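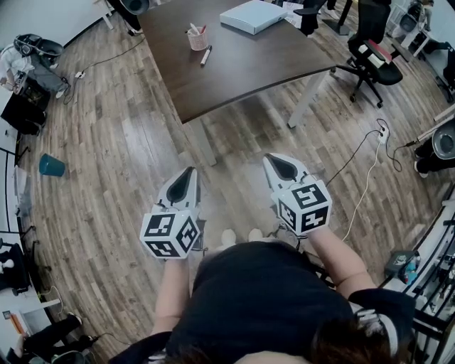
Bon, je vous avais promis un retour sur la table Skelon de Grakik après quelques semaines d'utilisation, et puis les semaines sont devenues des mois (je sais, je sais). Plusieurs d'entre vous m'ont relancée en commentaire depuis janvier, alors je m'y mets pour de bon, avec un café à côté du clavier et le pied de la table contre mon genou, comme d'habitude.

Pour ceux qui prennent le blog en route : on partage un bureau, avec des gens qui travaillent chacun sur leurs affaires, et il nous manquait une table « de passage ». Pas un poste de travail, tout le monde a le sien. Une table où on pose, où on signe, où on griffonne debout, où on ouvre les colis. Avant, on faisait ça sur le coin du bureau de Tiziana, qui avait fini par coller un petit mot très poli, puis un deuxième nettement moins poli. J'ai compris le message et j'ai sorti le mètre ruban.

Je voulais une table rectangulaire toute bête, avec un plateau foncé et des pieds clairs. Le plateau foncé, c'est mon caprice : chez moi j'ai eu un bureau blanc pendant des années et j'ai passé ma vie à frotter des traces de stylo. Les pieds blancs, c'est pour aller avec le reste, puisqu'on a déjà du blanc un peu partout côté bureaux. La Skelon existe avec un plateau brun foncé en bois et des pieds en métal blanc, j'ai vu la photo sur le site et j'ai commandé dans la foulée. Leonardo voulait qu'on attende les soldes. On n'a pas attendu les soldes !

La livraison et le montage

Le carton est arrivé plat, lourd, et plutôt bien emballé. Un coin enfoncé mais rien dessous, le plateau était protégé par de la mousse sur tout le tour. Un bon point pour Grakik, j'ai connu des marques qui vous envoient un plateau avec une feuille de papier bulle et beaucoup d'optimisme.

Pour le montage, la notice annonce deux personnes. Je l'ai commencé toute seule, par orgueil, et j'ai appelé Lino au moment de retourner l'ensemble. Franchement, écoutez la notice. Visser les pieds, ça va très bien en solo, plateau à l'envers sur une couverture. Mais pour remettre la bête debout sans forcer sur les fixations, il faut quelqu'un en face, et quelqu'un qui ne répond pas au téléphone en même temps (Lino, si tu me lis).

La clé fournie est minuscule et fait mal à la paume. J'ai fini à la clé Donati de ma boîte à outils, celle avec le manche en T, et ça change tout. Les pas de vis tombaient en face, je n'ai rien eu à forcer. Par contre, serrez une première fois sans bloquer, mettez la table sur ses pieds, et seulement après vous bloquez. Je l'ai fait dans l'autre sens et j'ai tout redesserré en râlant.

Temps total : une heure, pause comprise, plus un quart d'heure à chercher une rondelle qui était dans ma manche.

La stabilité, le gros sujet

C'était la question qui revenait le plus dans vos messages, et je vous comprends. Les tables légères à pieds en métal, on a tous vu ce que ça donne quand quelqu'un s'appuie dessus pour écrire.

Alors : elle ne bouge presque pas. Chez nous le sol est en lames, dans les bruns et gris, joli mais pas parfaitement plan, et le premier jour j'avais un léger boitement d'un côté. Les patins se règlent en tournant, à la main, sans outil, et c'était fini. J'ai dû y revenir une fois quand on l'a déplacée vers les postes, normal.

Si vous poussez franchement sur le petit côté, elle accompagne un peu. Si vous écrivez, si vous posez un carton, si vous vous appuyez d'une fesse en parlant à la personne d'à côté - ce que tout le monde fait ici, moi la première - elle tient. Je ne monterais pas dessus pour changer une ampoule, mais je suis de nature prudente et j'ai un escabeau.

Le plateau au quotidien

Mon coup de cœur. La couleur est plus chaude que sur le site, un brun profond qui ne tire pas sur le rouge. Sous la lumière des néons des autres bureaux c'est déjà agréable, et en fin d'après-midi, c'est vraiment beau. Ada trouve que ça fait « table de notaire ». Elle a le droit.

Pour les taches, j'ai eu l'occasion de tester plus que prévu. Un rond de café oublié une matinée : parti à l'éponge humide. Du stylo bille : parti avec un peu de savon. Du marqueur, c'est une autre histoire. Il y a toujours un marqueur blanc qui traîne dessus, à côté du pot, jamais DANS le pot, et un jour il est resté débouché. J'ai frotté au savon, puis à l'alcool ménager sur un coin de chiffon, et il reste une ombre que je suis seule à voir. Je la vois tous les jours.

La poussière, par contre ! Un plateau foncé, ça montre tout. Je passe un chiffon microfibre le matin en arrivant et à midi on peut déjà écrire son prénom dedans. Si ça vous rend dingue, prenez la version claire, je vous le dis en amie. Moi j'ai choisi de regarder ailleurs après le déjeuner.

Pas de traces de doigts en revanche, la finition est assez mate pour ça. Et les bords sont doux, j'y tiens beaucoup, j'ai les avant-bras sensibles et je déteste les arêtes vives.

Ce qu'on pose dessus (et ce qu'on devrait éviter)

Au départ j'avais décrété que la table resterait vide. Loi personnelle, annoncée à voix haute. Elle a tenu jusqu'au lendemain. Maintenant il y a le petit pot à stylos blanc et rose, que j'ai fini par adopter officiellement, une boîte blanche toute plate au fond, et ce qui passe. Le pot est parfait, au passage : petit, assez lourd du bas pour ne pas basculer, et il ne peut contenir que quelques stylos. Les grands pots, les gens les remplissent de stylos morts.

J'avais essayé aussi un organiseur Prallness à compartiments, très joli sur les photos, avec une place pour les trombones et une autre pour je ne sais quoi. Il prenait trop de place et personne ne rangeait rien au bon endroit. Gemma l'a récupéré pour ses fils à broder et elle en est ravie, comme quoi.

La taille de la Skelon tombe bien pour cet usage. On tient à deux de part et d'autre sans se gêner, on ouvre un colis moyen sans tout déménager, et on circule encore entre elle et les chaises à roulettes. Ah, justement, les chaises. Les nôtres sont des chaises de bureau noires avec le piètement en étoile, et les roulettes viennent parfois cogner contre les pieds de la table. La peinture blanche tient bien le choc en général, mais j'ai un petit éclat près du sol. J'ai mis une touche de vernis blanc, ça ne se remarque pas si on n'est pas à quatre pattes. Il faut dire que je suis souvent à quatre pattes, vu que la multiprise blanche est posée par terre avec tous ses câbles.

Ce qui m'amène à mon vrai regret. Je n'ai rien prévu pour les câbles. J'aurais aimé pouvoir fixer la multiprise sous le plateau, et Grakik ne donne aucune solution toute faite avec ce modèle. On peut bricoler avec des attaches adhésives, je ne l'ai pas encore fait, c'est sur ma liste depuis si longtemps que la liste a jauni.

Les autres choses qui m'agacent un peu

Elle n'a pas de tiroir. Je le savais en commandant, ce n'est pas un reproche, mais un tout petit tiroir plat pour les ciseaux et le scotch, j'aurais signé tout de suite.

Les embouts des pieds ramassent les cheveux et les peluches. Un coup d'aspirateur avec l'embout fin et c'est réglé, mais il faut y penser.

Et le service client, bon. J'avais écrit pour demander une rondelle de rechange (avant de retrouver la mienne dans ma manche, donc). Réponse aimable, efficace, arrivée bien après que j'ai eu fini de monter la table. La rondelle est venue par la poste, je l'ai gardée dans le pot à stylos, elle me porte bonheur.

Est-ce que je la rachèterais ?

Oui, sans hésiter, dans la même couleur, poussière comprise. Sur le site de la marque il y a plus de 1 000 avis et j'en ai lu beaucoup trop avant de commander, le soir dans mon lit. Ceux qui se plaignent du bancal n'ont, je pense, jamais tourné les patins. Ceux qui se plaignent de la clé ont parfaitement raison.

Pour un vrai bureau où on passe la journée assis, je serais plus réservée. J'ai travaillé dessus tout un après-midi quand mon écran était en panne, et la hauteur ne se règle pas. J'ai les épaules qui remontent, moi, au bout de deux heures. Comme table d'appoint, table d'atelier léger, table pour poser et griffonner, elle est très bien.

Ma note : 4 sur 5. Le point en moins, c'est pour la clé et pour les câbles, à parts égales.

On m'a demandé la référence de la version claire en commentaire le mois dernier, je ne l'ai pas sous la main mais elle est sur la même page que la mienne, il faut juste cliquer sur la pastille de couleur. Et si quelqu'un a trouvé un produit qui efface vraiment le marqueur sur du bois foncé, écrivez-moi, je prends même les recettes de grand-mère !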